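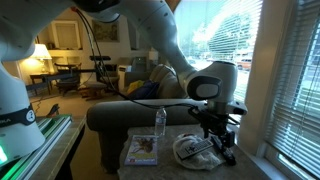

Intern housing: deposit deduction from final stipend, shared unit, staggered end dates

Posted by Bukola Tamuno in Internships and Early Career > Housing and Pay

I am finishing a summer internship at Skilari. The offer came with a furnished room in a shared unit at a complex called Haruna, managed by an outside company, Rostau. Skilari pays the rent. Each intern pays a $200 deposit, taken out of the first stipend payment and returned with the last one.

There are three of us in the unit and we did not start at the same time. I moved in during May. The other two came later, and one has already left. Rostau did one walkthrough with me on move-in day and had me sign an inventory with 22 lines. The later interns say they never saw an inventory. When the first one left there was no walkthrough that I know of.

I have now been told by email that $163 will be held back from my deposit for "missing and soiled items, common area." No item list was attached. The reasoning seems to be that mine is the only signature on the inventory, so I answer for the whole common area.

What I need to know:

1. Can the deduction come out of my stipend if the deposit agreement is with Rostau and the stipend is from Skilari?
2. Does a signed inventory make me responsible for things used by people who moved in later?
3. What should I send before the last payment runs? Payroll closes in seven days.

I still have access to the unit. My school is paying part of the placement through its Zundau office, if that matters.

Xóchitl Ayala
Answered, marked as accepted

I ran intern onboarding for several years, on the employer side. I am not a lawyer, and the rules on deposits and on pay deductions depend on your state. The procedure below is the same in most places.

Start with the documents. You should have an offer letter, a housing addendum or license, and the inventory. Find the sentence that says who holds the deposit. If Skilari holds it, the deduction is a payroll matter and you write to payroll. If Rostau holds it, Skilari is only passing money along, and your dispute is with Rostau. Copy both either way.

Next, check whether the $163 is being taken from the deposit or from wages. They can show up as one number on the final statement, but they are treated differently. Returning $37 of a $200 deposit is one thing. Paying the deposit back in full and then cutting the stipend by $163 is another, and usually needs a separate written authorization from you. Ask for both amounts on separate lines.

On the inventory: your signature shows what was in the unit when you moved in. Taken alone, it doesn't show who had the item last. Look for the words "jointly" or "joint and several" in the addendum. If they are there, Rostau has a stronger position, though it should still be able to say why the other two are not being charged. If the addendum covers only your room and "reasonable use" of shared areas, ask which clause the charge is based on.

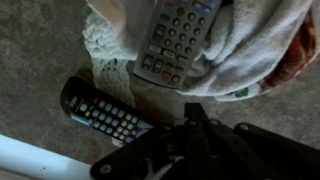
Do your own closing inventory while you still have access, and use the same line order as the signed one. Give each line a location and a condition, and take one wide photo and one close photo of it. Small items should get their own line and never be folded into a larger one. The light gray TV remote in the picture, for instance, would go in as "TV remote, light gray, number keypad, with white towel," with the gray carpet as a second entry and its own condition note. If the original inventory just says "TV and accessories," copy that wording and list the parts under it. Floor coverings cause the most trouble in my experience. A speckled carpet hides marks in a wide photo, so take the close ones in daylight.

Then send one email, with the two inventories attached. Keep it short:

"I dispute the $163 deduction. Please send an itemized list showing the inventory line, condition claimed, and cost for each item, along with the clause that assigns common area charges to me. Please also confirm the move-in and move-out records for the other occupants of the unit. I ask that the deposit be returned in full, or that the disputed amount be held, until I receive these."

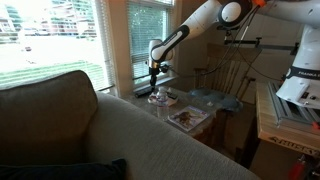

Send it well before payroll closes, in the morning if you can, and ask for a written reply. Corrections after a final run are possible but slow, especially once your employee record has been set to inactive. Before your email access ends, forward the whole thread to a personal address, if company policy allows it, or print it.

As for the school: if Zundau pays part of the placement, there is probably a placement agreement between it and Skilari. Your coordinator can see it and you probably can't. Ask whether housing charges are covered.

Masaru Kinoshita

Just ask for the walkthrough. Rostau did not do one for me either until I requested it, and then they dropped a cleaning charge. Different city, though, and it was two years ago.

Gumaro Cuevas

Agree with Xóchitl on most of it. I would not ask for the other occupants' records in the first email. Rostau will say it can't share them and use that as the whole reply. Ask whether the charge was split, and how – they can answer that without naming anyone.

Also, with a shared unit, get the remaining roommate to sign and date your closing inventory. It takes five minutes. If they won't sign, have them confirm by text that they were present.

Xóchitl Ayala
Comment on Gumaro Cuevas

Good point about the records. "Was the charge divided among occupants, and on what basis" is better wording. I would use that.

Bukola Tamuno
Comment on Xóchitl Ayala

Found the addendum. The deposit is held by Skilari "on behalf of the housing provider," and there is no joint and several wording in it. Email sent to payroll and Rostau with both inventories. I left out the request for the other interns' records.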